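Startseite > Magazin > Arbeit & Alltag > Gespräche

Juni | Von Larasati Rahman

Schlafen, wenn die anderen frühstücken

Neema Owino arbeitet seit 13 Jahren nachts. Angefangen hat sie in der Sortierhalle von Khaemba, heute leitet sie die Nachtschicht in der Großbäckerei Hellik. Wir treffen uns um 17 Uhr in ihrer Küche, für sie ist das der frühe Vormittag. Auf dem Herd steht eine Kanne Kaffee, daneben ein Topf Linsen für die Pause um zwei.

»Die meisten fragen zuerst, ob man sich daran gewöhnt«, sagt sie. »An die Arbeit schon. An das Schlafen am Tag habe ich mich erst nach ein paar Jahren gewöhnt, und im Sommer fällt es mir immer noch schwer.«

Ihre Schicht beginnt um 21:30 Uhr und endet um sechs. Auf dem Heimweg trägt sie eine Sonnenbrille, auch im Winter, wenn es noch dunkel ist und die Leute an der Haltestelle sie deswegen anschauen. Zu Hause isst sie ein Brot, duscht und geht ins Bett. Gegen halb acht schläft sie, wenn es gut läuft. Wenn es schlecht läuft, hört sie den Schulhof.

»Früher habe ich nach der Arbeit noch Wäsche gemacht oder Post erledigt. Ich dachte, ich nutze die Zeit. Dann war es zehn, und ich war wieder wach. Das mache ich nicht mehr. Nach der Schicht kommt das Bett und sonst nichts.«

In der ersten Zeit bei Khaemba wechselten die Schichten wöchentlich: früh, spät, nachts. Das war nach ihrer Erinnerung schlimmer als alles, was danach kam. Sie schlief in manchen Wochen kaum vier Stunden am Stück, wurde zweimal krankgeschrieben und wollte kündigen. Eine Kollegin aus der Verpackung, Esther Mugo, riet ihr, in die Dauernachtschicht zu wechseln. Das klang zunächst verkehrt.

»Esther hat gesagt: Dann weiß dein Körper wenigstens, woran er ist. Bei mir hat das gestimmt. Bei anderen nicht, das muss man dazusagen. Ein Kollege hat nach einem halben Jahr aufgehört, der konnte tagsüber einfach nicht schlafen. Da hilft dann auch kein Vorhang.«

Über Vorhänge kann Owino lange reden. Im Schlafzimmer hängen zwei Lagen, dahinter ein Rollo, das an den Seiten mit Klettband befestigt ist. Das Rollo allein hat nicht gereicht, weil am Rand immer ein Streifen Licht durchkam. Ein Schreiner hätte dafür mehr verlangt, als sie ausgeben wollte, also hat sie es selbst gemacht. Rollo, Stoff und Stange kosteten zusammen etwa 200 Euro. Die Klingel ist abgestellt, das Telefon liegt im Flur.
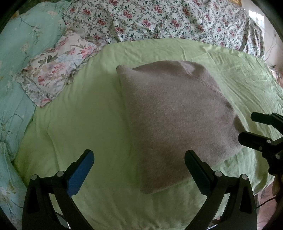

Beim Bettzeug ist sie weniger streng. Sie hat schwere Decken ausprobiert, leichte Decken, ein Kissen mit Hirse, das bei jeder Bewegung raschelte und nach einer Woche bei ihrer Schwester landete. Geblieben ist eine dünne Decke, die sie das ganze Jahr über benutzt. Im Winter zieht sie Socken an.

»Man kann da viel Geld loswerden«, sagt sie. »Dunkel, kühl und leise, darum geht es. Und dass die anderen im Haus wissen, dass jemand schläft.«

Die anderen, das sind ihr Mann Afshin Taheri und der gemeinsame Sohn, der in die dritte Klasse geht. Taheri arbeitet tagsüber in einer Werkstatt. Morgens begegnen sich die drei für zwanzig Minuten. Sie kommt, die beiden gehen. Gemeinsam gegessen wird abends um sechs, für die einen Abendbrot, für Owino die erste richtige Mahlzeit.

Taheri kommt während unseres Gesprächs nach Hause und setzt sich dazu. Er findet, dass in Artikeln über Nachtarbeit zu wenig von den Familien steht. »In den Ferien wird es schwierig«, sagt er. »Ein Kind kann nicht 6 Wochen lang flüstern. Wir sind dann viel im Freibad, auch bei schlechtem Wetter. Und einmal die Woche nimmt ihn die Oma.« Gestritten hätten sie in den ersten Jahren vor allem über den Staubsauger. Heute wird abends gesaugt, zwischen sieben und acht. Die Nachbarn wissen Bescheid.

Wie Betriebe mit der Nachtarbeit umgehen, ist sehr verschieden. Bei Hellik wird der Plan drei Monate im Voraus ausgehängt, getauscht werden darf bis zum Vortag. Es gibt eine warme Mahlzeit und einen Ruheraum mit Liegen. Der wurde lange kaum genutzt. Viele fürchteten, als faul zu gelten, wenn sie sich in der Pause hinlegten.

»Ich habe mich dann selbst hingelegt, jede Nacht, zwanzig Minuten, mit Wecker«, sagt Owino. »Als Schichtleiterin sieht das jeder. Nach einer Weile kamen die anderen auch.«

Subira Athumani sitzt bei Hellik im Betriebsrat und hat selbst lange nachts gearbeitet. Wir telefonieren ein paar Tage später. Sie hält den Ruheraum für richtig, die größere Frage sei aber, was nach der Schicht komme. »Der gefährlichste Teil der Nacht ist der Heimweg mit dem Auto«, sagt sie. »Der erste Bus in die Siedlung fährt um 6:50 Uhr. Wer um sechs fertig ist, steht eine knappe Stunde herum oder fährt eben müde selbst.« Der Betriebsrat verhandelt deshalb über einen Sammelbus. Ob er kommt, ist offen. Die Geschäftsleitung verweist auf die Kosten, Athumani auf die Beinaheunfälle, von denen ihr Kollegen erzählt haben.

Auch bei Arztterminen und Behörden hakt es. Owino hat für die Verlängerung ihres Ausweises einen Termin um elf Uhr vormittags bekommen. »Das ist für mich, als würde man Sie um Mitternacht ins Rathaus bestellen. Ich bin hingegangen, aber danach hatte ich zwei Tage zu tun, bis der Rhythmus wieder stimmte.« Ihre Zahnärztin gibt ihr immer den letzten Termin am Nachmittag. Der Elternabend liegt so, dass sie um acht gehen muss, auch wenn die Klassenfahrt erst um halb neun drankommt.

An freien Tagen dreht sie ihren Rhythmus nicht ganz um. Sie geht gegen drei Uhr nachts ins Bett und steht vormittags auf, ein Kompromiss zwischen Familie und Schicht. In den Stunden, in denen die anderen schlafen, liest sie oder kocht vor. Gebügelt wird auch, mit Radio über Kopfhörer.

Ob sie noch einmal in die Tagschicht wechseln möchte, hat sie sich oft gefragt. Die Zuschläge würden fehlen, und die Arbeit am Tag kennt sie kaum noch. In der Nacht sind sie ein kleines Team, es kommen keine Vertreter und keine Anrufe. Andererseits wird der Sohn älter und hat nachmittags eigene Pläne.

»Vielleicht mit fünfzig«, sagt sie. »Ich habe mit der Personalabteilung gesprochen, auf die Liste kann man sich setzen lassen. Bisher stehe ich nicht drauf.«

Um kurz nach sechs stellt Taheri die Teller auf den Tisch. Owino füllt die Linsen in eine Dose um und sucht den passenden Deckel.

Kontakt | Impressum | Datenschutz | © Redaktion Arbeit & Alltag | Nach oben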